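Packaging and Small Goods, Unit 6
Handout: Planning a Shipment of Small Items

Reading before this unit: the chapter on carton grades, and the rate sheet from Unit 4. Bring the rate sheet to class. We will use it for the exercise at the end.

1. What this unit covers

Unit 5 dealt with single items. You had one product, one carton and one buyer. Most small sellers do not work that way for long. Orders come in with several things in them, of different shapes, and the seller has to decide how they go together. The choice affects the postage, the damage rate and the time it takes to pack.

We look at three matters: choosing the carton, arranging the contents, and filling what space is left. Labels and customs forms are in Unit 7.

2. Actual weight and billed weight

Carriers charge for space as well as for weight. The billed weight is the larger of the scale weight and the dimensional weight. To get the dimensional weight, multiply length by width by height and divide by the carrier's divisor. Use outside measurements. Students lose marks every year by measuring the inside of the carton.

For the course we use the divisor given on our rate sheet, which is 150 with inches and pounds. Real carriers set their own and change them, so check before you quote a price to anyone.

Worked case. The Montoya store sells hobby supplies by mail. An order weighs 2 pounds on the scale and goes into a carton with a volume of 600 cubic inches. Dimensional weight is 600 divided by 150, or 4 pounds. The store pays for 4 pounds. If the same goods fit in a carton of 300 cubic inches, the dimensional weight drops to 2 pounds and matches the scale.

Light goods are nearly always billed by size. Dense goods, such as hardware or books, are nearly always billed by the scale. Work out which kind you have before you spend time looking for a smaller carton.

3. Choosing the carton

Keep a short range of sizes. A seller with too many sizes runs out of the common ones and ties up shelf space with the rest. When Montoya reviewed its stock in July, it had 19 carton sizes on the shelf and was using very few of them. The case study in your reader gives the full table.

Measure the largest item first. It sets the minimum for at least one side. Then check the stack height of the others. Leave room for padding on all sides if anything in the order can break.
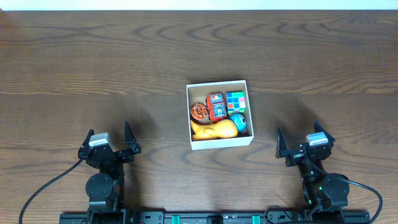
Mixed orders are harder to plan than repeat orders. If the same set of goods goes out often, write down the carton and the layout once and post it at the packing bench. For one-off orders, lay everything out flat before picking a carton. It takes less time than repacking.

4. Arranging the contents

Heavy items go on the bottom, near the middle. Long items go along the long side. Soft items can fill gaps between hard ones, but do not put a soft item under a heavy one if it will hold a crease.

Items that touch will rub. Painted and printed surfaces need a sheet of paper between them. Glass and ceramics are wrapped one by one and should not rest against a carton wall.

5. Filling and closing

Fill the empty space until the contents stay put when you shake the closed carton gently. If you hear movement, open it and add more. Do not fill so tightly that the top bulges, because a bulged carton will not stack.

Paper, air pillows and loose fill are compared in the reader. Note the part on storage. Loose fill is cheap by the bag and takes up a great deal of room.

Tape the center seam and both edges for anything heavy. For light cartons the center seam is enough.

6. Exercise

Use the Sokenus order in the back of the reader. You have 60 minutes.

Pick a carton from the course list and give your reason in one or two sentences.
Work out the billed weight and show each step.
Sketch the layout from above and from one side.
State what fill you would use and where it goes.

Hand in the sketch with the figures. A neat drawing is not required, but the outside measurements must be written on it.

Next unit: labels, returns and the Grolteck claims form. Read the first half of the form before class.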